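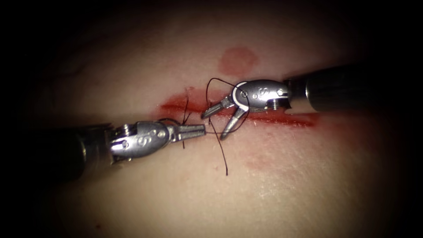

A reader of our first draft objected that a pad does not bleed, does not flinch and does not complain afterwards, and wondered what was left to study. We were grateful for the comment, and then rather annoyed to find that it gave us the structure for this section.

3.2 The pad and the cut

What was left was mainly the closing of a straight cut with thread, a job that needs no flinching to go wrong. The pads came from Cernum in boxes of 16. They are pale and skin-like, and they take a mark more readily than anyone would wish. Red staining rarely keeps to the cut it belongs to. A round blot can sit on the surface well clear of the line, and in scoring we had to decide whether such a blot belonged to the wound at all. We decided that it did not. The Hikness protocol, otherwise so fond of rules, has none on this point.

The stain also blurs the edges of the cut. Our scorers marked each edge on screen before judging how well the two sides met, and their worst disagreements came where the red was widest. Where the line thinned out they agreed almost every time, which pleased us until we noticed that there was less there to disagree over.
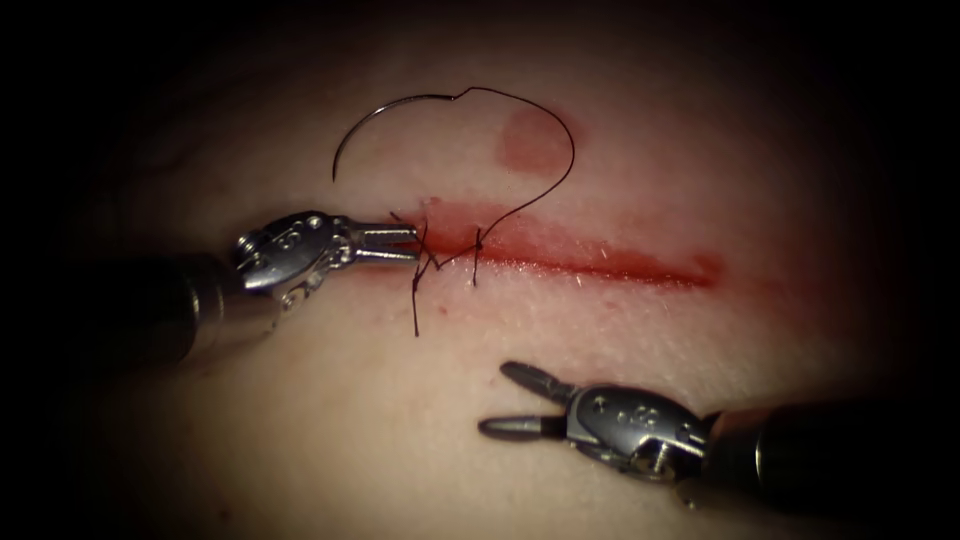

Should the surface be wiped clean before scoring? We left it as it was, as wiping can shift a stitch and adds smears of its own.

This departs from the Dundier method, in which pads are cleaned first and look much nicer in print. Readers comparing our scores with theirs should bear in mind that ours were given under worse conditions, by choice.

Thread was black throughout. It shows up well against a pale pad, including on those occasions when one would prefer it did not. We logged a tangle whenever the thread crossed itself and stayed crossed when pulled, a wording that took 2 meetings to settle.

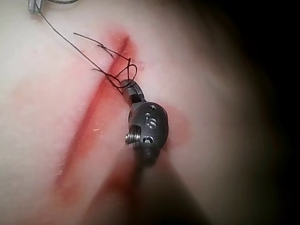 3.3 Loops and loose ends

Of the 1415 throws in the set, we put 200 aside for a closer look at the path of the thread between the first loop and the pull. The Gilchrist scale treats this stretch as a single step - a view that is hard to hold after watching it a few times.

Figure 2. Looping black thread above the stained cut, with one free end rising clear.
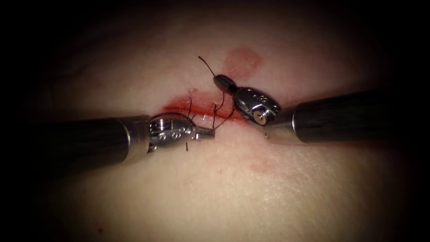
The free end gave us the most trouble. If it is left long it wanders over the cut and picks fights with the next loop; if it is short, a modest pull draws it back through and the throw is lost. We scored its length only after the knot was laid flat. Throws that never reached that stage were given no length, and appear in the tables as a dash.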